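Totby swap morning brings in 422 pieces of cloth

I went along to the Totby swap morning meaning to stay ten minutes, and came home at lunchtime with a carrier bag and no tea towels left of my own. If you missed it, the idea is simple -- bring a piece of printed cloth you're tired of, take home one you're not. This time 422 pieces changed hands, the best yet for a spring morning (October is always busier, what with presents to think of).

Painting prints were what everybody wanted. Swirly blue skies in the Van Gogh manner, cornfields, crows, the lot! I do love a crow.
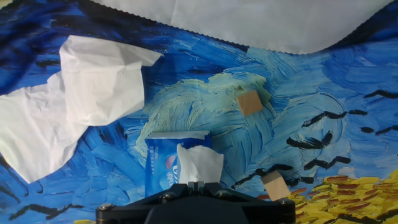

I had a long chat with a lady from Laltholm who hems her own and swears by ironing them face down through an old pillowcase. She brought a whole stack and was very strict about who got what. I asked about pinking shears, having ruined a tablecloth with a blunt pair over the winter, and she told me to cut through kitchen foil a few times to sharpen them. I've tried it since and they're a bit better, though the tablecloth is past saving.

The zigzag edge is all very well for a cloth that stays put on a table, she reckons, but anything going through the wash every week wants a proper hem. I've got three waiting in the sewing basket. 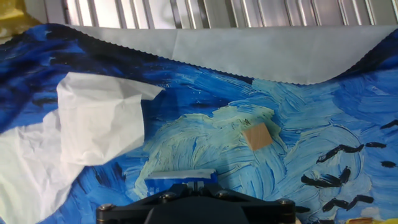

Money next. Entry was 2 pounds and there was a raffle as well, and between them they brought in 2,447 pounds for the new hall curtains. The target had been 1,000, so there's plenty over for lining them too. Barreto did the cakes again and the lemon one had gone before I got anywhere near it.

Anything left unclaimed has gone to Lorkance, where you can pick through it on weekday afternoons. Take your own bag, and have a look underneath the pile as well as on top -- the yellow and blue prints tend to sink to the bottom.
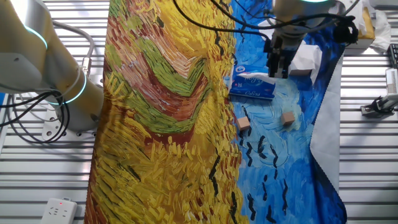
Hemi Ruddock

The next swap is in October, same hall, doors at ten. Cloths should be clean and bigger than a napkin, please, and cushion covers are welcome this time too. Tables can be booked at the Totby library desk from the end of summer.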